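Home | About | Galleries | Winter Drive | Contact

The Glove Table: Sorting Day in Pictures

April 10, 2019
By Seija Salminen

This site uses cookies to remember your settings. Accept | Read more

Well, the snow has finally let go of Vavdale (mostly – there is still a stubborn gray heap behind the library) and that means it's time to go through everything that came back from the winter lending shelf. If you borrowed a hat or a scarf or a pair of gloves from us this season and brought it home to us again, thank you, thank you, thank you! We lent out 471 items between the first frost and the end of March, which is more than we have ever managed before, and I still can't quite believe how many of them found their way back.

Sorting is slow work but I do love it. You get a pile of handwear in front of you, and you smooth each one out and look for its mate, and somebody puts the kettle on, and before you know it the whole afternoon has gone by. Lalit Uniyal likes to do the hats first and get them out of the way. I always go straight for the mittens, and I won't be talked out of it.
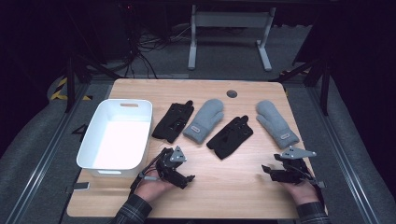 Black gloves and soft gray mittens laid out beside the white bin.

I have a real weakness for the gray ones. They are so fuzzy, and each has a little label patch down by the cuff, so you can pick them out of a heap quickly once you know to look for it. Mittens get asked for by grown-ups far more than I ever expected, by the way. Hnat Mykhailiuk walks his dog at six every morning and swears he'll never go back to fingers.

Black gloves are another matter. We had 38 pairs of them on the shelf this winter, and if you've ever tried to match black gloves under a ceiling lamp on a dull afternoon, you have my sympathy. My advice is to work by the window and feel the fabric as well as looking at it.

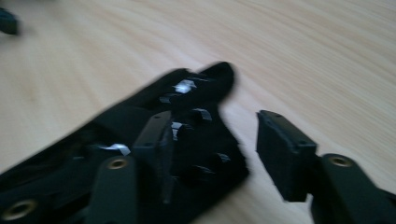

Seija Salminen

There's plenty of bare table left over with black things like these, and I like it that way – crowd them together and you lose track of which is which. Anything still single at the end of May goes into the odds box by the door, so please do come and have a rummage if you're missing one. Last year 56 odd gloves and mittens went home with somebody, and a few of them even went home as pairs!

Newer gallery | Older gallery | Back to top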